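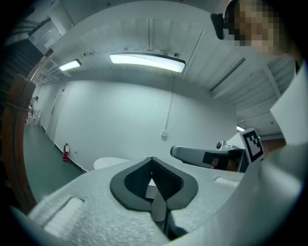

Navdale Makers Circle — Visits and Open Days

Has anyone been to the Radwan open day? Worth bringing a group of 12?

Hello all! I look after outings for our little club over in Plisstead, and we've been offered a Thursday visit to the Radwan workshop in March. The letter says it's a demonstration of hand-held grippers, where a person does the job with a gripper in each hand and the recordings are used later to teach a robot arm. It sounds wonderful, but I have a mixed bunch to think about (a couple of teenagers, several retirees, one member who can't stand for long) and I'd love to know how the afternoon goes, whether visitors get to try anything, and whether there's somewhere to sit. We would be coming by minibus, so any word on parking would be a kindness too.

Posted by plisstead_outings

Oh, do go! I went last spring with my sister-in-law and we talked about it all the way home. The first part is a talk, maybe a touch long if you already know your way around a robot, and then you get to the grippers, and that's when everybody perks up.

The grippers are white plastic, one for each hand, with two pointed fingers that open and close and black pads on the inside where they meet the thing you're picking up. There's a cube up near the wrist with black-and-white square patterns on it, a bit like the codes you scan at a café.
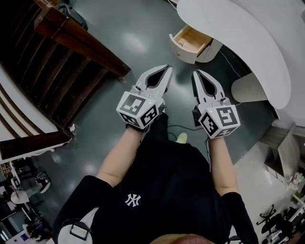

When we went, visitors were invited up two at a time, and each pair had a few minutes to move some cups and fold a dishcloth. Folding is much harder than it sounds! You keep wanting to use fingers you haven't got. My sister-in-law got the hang of it faster than I did and has not let me forget it — she's a quilter, so I suppose that's fair.

With a group your size, I would write ahead and ask them to split you in half. They take up to 20 in a session, but six at a time gets everyone a proper turn. Mention your member who can't stand for long in the same note. We were offered chairs as soon as we asked, but it was a friendly scramble and I'd want it settled beforehand. Wear short sleeves or something you can push up, too, as I caught my cardigan cuff more than once.

Posted by marmalade_and_wire

Parking is behind the Hallen building, not out front. Bus 471 stops across the road if the minibus falls through. Don't know about the talk, I came in late and only saw the hands-on part. It was good. They had a board up that said 1,676 recordings so far, and my kid was very pleased to add one.

Posted by gadfly_ron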